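Lundano Sorting Centre

The Lundano Sorting Centre is a returned-goods facility in Loltcombe operated by Ouellet, a household goods distributor based in Lamham. It receives items sent back by customers, checks them and directs them to resale, repair or recycling. The centre is mainly known locally for its gradual move to robotic handling, which changed the jobs of most of its floor staff.

History

The centre opened as a manual operation. Sorters stood at long benches, emptied cartons by hand and keyed in a code for each article. Ouellet's first attempt at automation, a conveyor with fixed scanners, was removed after one November peak season, as mixed cartons of kitchenware, toys and stationery jammed it repeatedly. Robotic arms with two-fingered grippers were later installed at 11 benches. An agreement covering staffing at these benches took effect on 2021-08-12.

Operation

Each robotic bench has an arm and an operator's station. Goods are laid out with space between them, and the arm picks up one article at a time and moves it to the correct bin. Soft, shiny and transparent articles are the hardest to handle and are often passed back to a person. The catalogue of articles cleared for robotic picking started at 500 entries and has since grown to 2524.

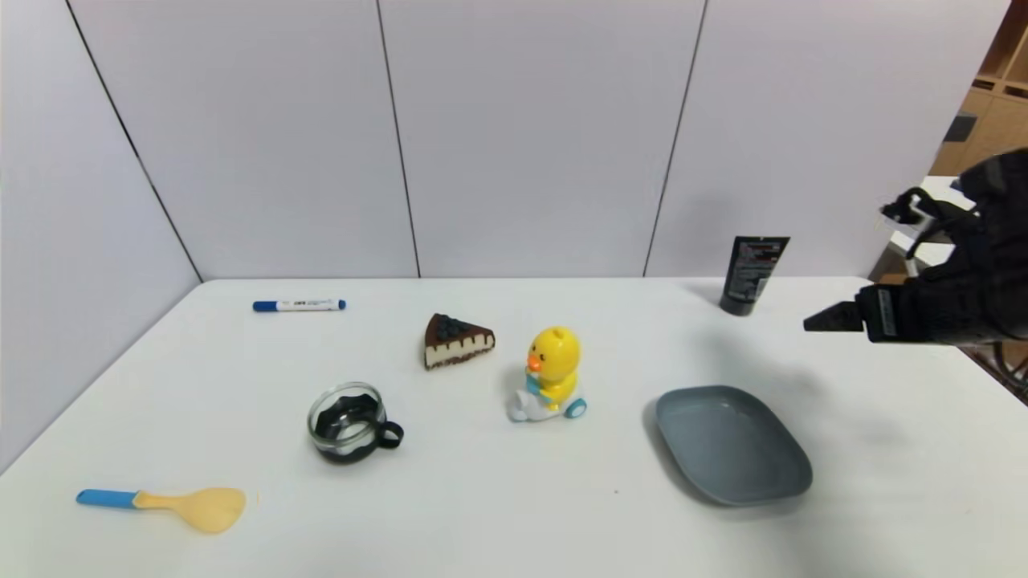 New entries are prepared in a trial room beside the main floor. An operator tries an article in several positions, notes which grips hold and sets a limit on closing force. Glassware and anything with a loose lid must be passed by a second operator before it is added.

Effects on staff

Under the agreement, no permanent sorter was let go, but casual shifts over the peak season were cut. Sorters who moved to the robotic benches were reclassified as cell operators, on a higher pay grade, after a training course at Lamham. Some chose to stay on manual inspection, where damaged goods are still judged by eye.

Lifting and repeated wrist movement have been reduced. Operators have reported other complaints – mainly eye strain from the screens, and boredom when the arm runs for long periods without a fault. Benches are now rotated during each shift. The target of 1000 articles per bench per shift was also disputed, with staff arguing that it took no account of stoppages, and it is now averaged over a week.

See also

Ouellet
Loltcombe industrial estate
Reverse logistics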